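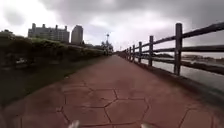 Underfoot: The Long Life of a Stamped Path

Surface color is usually the first thing to go on a stamped path, and the last thing anyone budgets for. The pattern itself, pressed into the top layer while it is still soft, can outlast two or three coats of whatever was put over it. A hexagon with worn edges is still a hexagon. A terracotta red that has gone patchy is a maintenance item, and on most public paths it sits on the list below drainage, fencing and the hedge.

Viorica Barbu has kept that list for the paths on the west side of Trerov for long enough to have opinions about its order. She puts the hedge first. Her reasoning is mechanical: leaves hold water, water feeds algae, and algae in a stamped groove is harder to remove than algae on a flat slab. A broom passes over the groove. A pressure washer clears it, but at close range it also takes off the sealer and, after that, the fine material at the surface.

"Distance matters more than pressure," she says. "People turn the machine down and then hold the nozzle against the ground."

Her crews work with a wide fan nozzle, moving along the length of the path so that each pass drains to the low side. The washing is done in August, when growth is slow and the surface dries before evening. Sealing follows on the next dry day. If rain is forecast, the sealer stays in the shed, because moisture trapped underneath turns it cloudy and a cloudy coat has to be stripped.

Pattern and scale

The hexagon is an old paving shape and a practical one. Three edges meet at every corner, at equal angles, and there is no continuous straight joint to run the length of the path. On a brick pattern, a wheel can settle into a joint and follow it. On hexagons it crosses one edge after another. The cost is a slight regular vibration, which cyclists notice and walkers do not.

Size is a matter of width. Small hexagons suit a courtyard, where the eye is close and the area is limited. On a wide path they read as texture and lose their outline within a few steps. Large ones hold their shape much farther off, and they mean fewer grooves to clean. The drawback is that a large face shows wear plainly. Foot traffic polishes the center of the route first, then lightens the raised edges beside the grooves, and a single pale outline can stand out from its neighbors for years.

Zhiqiang Bai, who lays stamped surfaces for the contractor Jomwood, prefers the large pattern for a different reason. Each stamping mat has to meet the last one exactly. An error repeats down the line, and on a long straight path it is visible from either end. With larger shapes there are fewer joints to align in any given stretch.

"Start from a string line down the middle," Bai says. "If you start from the edge, you are trusting the edge."

He also leaves the grooves shallow. A deep groove looks sharp on the day the mats come up, but it collects grit and gives frost somewhere to begin. His test is a stiff broom. If it will not bring the sand out of the joint in two strokes, the joint is too deep for a public path.

The two sides

A path with a hedge on one side and a fence on the other has two different edges, and they age at different rates. The hedge side is shaded for part of the day and stays damp longer. Grass helps here. A strip between paving and shrubs keeps the cut face of the hedge back from the walking line, and it gives roots somewhere to go other than under the slab. Barbu wants the strip left wide enough for a mower. Anything narrower is trimmed by hand, and hand trimming gets postponed.

Post-and-rail fencing asks for less, though it is not free of work. The post is weakest at ground level, where soil, water and air meet. Rails can be replaced one at a time. A post usually takes its two neighboring rails with it, at least for the afternoon. Crews in Trerov check for movement by hand each winter and mark loose posts with chalk. Soil heaped against the base by mowing or edging is pulled back at the same visit.

Under a heavy sky the red of this kind of surface goes flat and dark, and this is the light Barbu uses for inspections. Direct sun throws glare off sealed areas and fills the grooves with shadow. On an overcast day mottling shows up as mottling, and pale streaks can be traced back to the spot where water enters.

Repair

Recoloring a whole path is expensive. The last complete job in the area, on the Corrigan link toward Brevov, was priced at $3,515 for materials alone, and covered a short section. Patch repair costs less but has to follow the pattern. Bai cuts along the groove and replaces the entire hexagon, never part of one, so that the new edge falls where an edge already was. The color will not match at first. He mixes slightly darker than the surroundings and lets traffic and weather bring it up, a process that can take up to 20 months.

Barbu logs each replaced tile by its distance from the nearest gate. The current sheet is kept in the shed with the sealer, and the older ones are in a drawer at the Trerov office.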